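4. The Open-Day Demonstration

4.1 Setting and visitors

The packing task described in Section 3 was shown to the public during the February open day at the Cilholm site. The hall was open to visitors for 7 hours, and 300 people signed in at the door. Most were local families and students, with a smaller number of staff from nearby companies who had asked to see the Dronum task set in use. Groups of up to 20 were brought to the table at a time and stayed for one round of the demonstration. Each round began with a short talk by Kylie Ormsby, who explained what the arms were expected to do and what the visitors would be asked to write down afterward.

We chose small consumer goods for the demonstration because visitors already know how such goods are packed. Few people can judge whether a welding path is good, but almost everyone has an opinion on how a cable should go into a box. Cables are also hard for a two-finger gripper. They bend under their own weight, they catch on the edges of other items, and the plug end can point in any direction when the cable is set down.

4.2 Table layout

The work was done on a white table with rounded corners, set on the green floor of the hall. The open box stood toward the far side, with its lid upright at the back, and the two arms worked from the left and the right (Figure 4). A printed sheet was used as the bottom layer in the box. The items varied between rounds, and the two cable items were placed within reach of opposite grippers so that neither arm had to cross the center of the table to start. 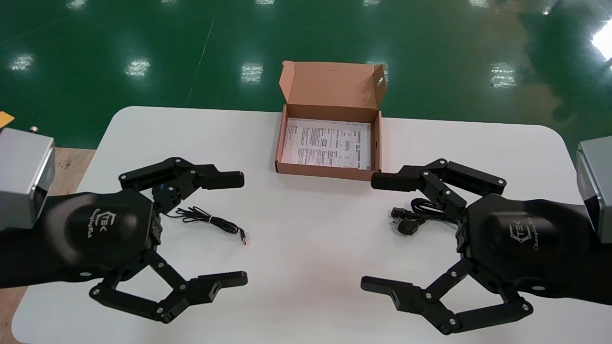 Figure 4. Table layout with two cable items. The USB cable lies between the fingers of the left gripper, and the bundled power cord is next to the right gripper. The printed sheet is in the open box.

Visitors stood behind a rope on the near side. From there they could see into the box, but the fingers often blocked their view of the item being handled. Several written comments mentioned this. In later rounds the host described each step aloud as it took place, and fewer people asked what the arms were doing.

4.3 Mouse and cable round

The round that drew the most questions used a computer mouse with its cord. The mouse has a hard shell that can be gripped from above, while the cord has to be kept in loops or it spreads over the side of the box. Visitors tended to watch the mouse and pay little attention to the cord until a plug stood up against the lid.
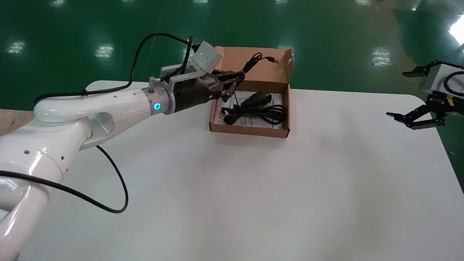
We did not score the plug position during the open day, but we recorded it in the session notes for each round. A raised plug matters when the lid is closed – it can hold the lid up or slide out at the side. In the earlier trials at Villanueva this had been treated as a minor fault. After the open day we moved it to the list of faults that end a trial, partly because so many visitors pointed it out without being asked.

4.4 Comment cards

Visitors could fill in a card with 5 questions before leaving the hall. Two themes came up often. The first was speed: many expected the arms to move faster and asked if they had been slowed down for the public. They had been, under the site rules for open days. The second was recovery. Visitors wanted to know what the system would do if it dropped something, and the host's spoken answer did not satisfy everyone. The cards were typed up at Vetirska and coded by two readers working separately. Differences between the readers were settled by discussion, and the final codes were used for the analysis in Section 5.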